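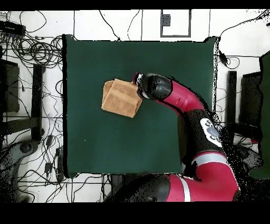

Ground rules for towel folding cells – what do you all actually write down?

gridlatch
Dec 28, 2025
Writing up house rules for our folding bench and I'd love to steal from people who have done this longer! One arm, one square green table, terry towels. So far I have:

1. One towel on the table at a time, nothing else on the surface.
2. Grip at the edge of the stack, never in the middle.
3. Speed limit of 200 mm/s whenever a person is inside the tape.
4. Cables off the floor on the side people walk in from.

Number 4 is where we're weakest. The floor to the left of the table is a nest of black cable right now and I'd like a rule people will follow.

mossbarrow
Great list! Rule 4 should be rule 1. At Gerside we went to a simple test: if you can't walk all the way around the table looking at the arm and not at your feet, you don't power up. Coils count as a fail. Bricks and adapters go on a shelf or under a cover.

tinplate_77
Disagree a little. Coils are fine if they're outside the reach of the arm and outside the walking path. We tried "zero cables on floor" for a month and people strung them overhead, where they snagged on the elbow. Much worse. Mark a cable side and a people side and leave it at that.

mossbarrow
Fair, overhead snags are nasty. But a cable side turns into both sides by June, I've watched it happen.

gridlatch
Ha, ours took less time than that. I like the two-sides idea though – tape is cheap. Anyone have thoughts on 2? I'm holding the folded towel by its top right edge at the moment and I go back and forth on it.

Ostermann_fan
Depends on what you want to protect. With several layers you need to say which layers the gripper should have. Our sheet says "all layers or top layer, state which before the run." Saved us so many arguments when reviewing logs! We went through 213 runs on the Mavska bench before adding that line and half the notes were useless.

tinplate_77
Seconding that. Also write down what counts as folded. Stepped edges on one side, pass or fail? If two people would score the same towel differently, the rule isn't finished.

gridlatch
Oh that's good. I'd call stepped edges a pass if the stack stays put, but I never wrote it anywhere.

quietflange
I'd call it a fail, personally. Square edges or redo it. And a diagonal crease across the top is a fail on our bench too.

Ostermann_fan
Way too strict for terry! It's thick stuff. Keep a separate column for creases and don't let it sink the run.

mossbarrow
On rule 3, who checks the speed? We put it on the start card at Nirness and the operator reads it off the controller out loud. Feels silly for a day, then it's habit.

gridlatch
Stealing that. Version 2 so far: people side and cable side taped, layers stated before the run, creases in their own column, speed read aloud. Still undecided on stepped edges – quietflange, do you have a tolerance in mm or is it by eye?

quietflange
By eye, which I know is the weak spot. I'll measure a few on Monday and post numbers.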